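Teaching Two Arms to Use an Oven
Handville project report, second term

When I signed up for this project in September I thought the hard part would be the code. I was wrong, and I'm glad, because the bit I ended up loving is the part where you sit down and steer the robot yourself. Our team (me, Tekle Derese and two others) wanted to find out how well a two-armed robot can learn a kitchen job purely from people showing it what to do by remote control.

The job sounds tiny. One arm looks after a plastic food box, the other looks after the oven door, and the two have to keep out of each other's way. One full go from start to finish is what we call an episode, and our target was 500 good ones.

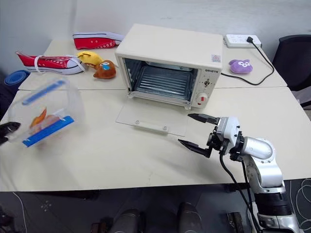 Tekle wrote the recording program, which we named Stumeo, and it saves the joint angles and the camera views together. We reached 305 episodes that we were happy to keep. That came to 2461 megabytes after squashing the video, so it all fits on one memory stick – a nice surprise!

Driving two arms at once is brilliant fun but it does strange things to your brain. For the first few tries I could only think about one hand, and the other would drift off or just freeze. We agreed on a rule that both arms have to be doing something useful or be parked on purpose, and our episodes got much smoother after that. They also got shorter, and I stopped gripping the controls so hard.
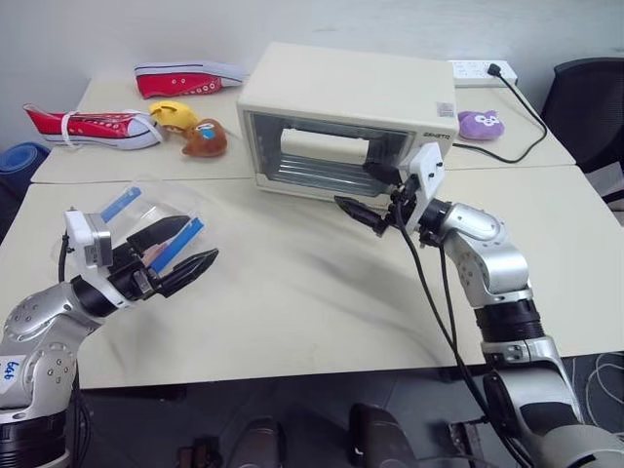
Keeping our demonstrations alike was the next big question. If four people each do the job their own way, the robot gets four different lessons. We wrote down an order of moves and practised it together before recording. I like to bring the right gripper in from the side, with its finger pointing left at the lower front of the oven, while the left one keeps hold of the clear box. Tekle prefers a higher approach, and we argued about it over a whole lunch. In the end we kept both styles but marked them in the notes, so we can train on each one separately and compare.

Next term we want to finish the remaining episodes and start the training runs. I'd also like to try the same job with a different box, and to let some first-years have a go at the controls.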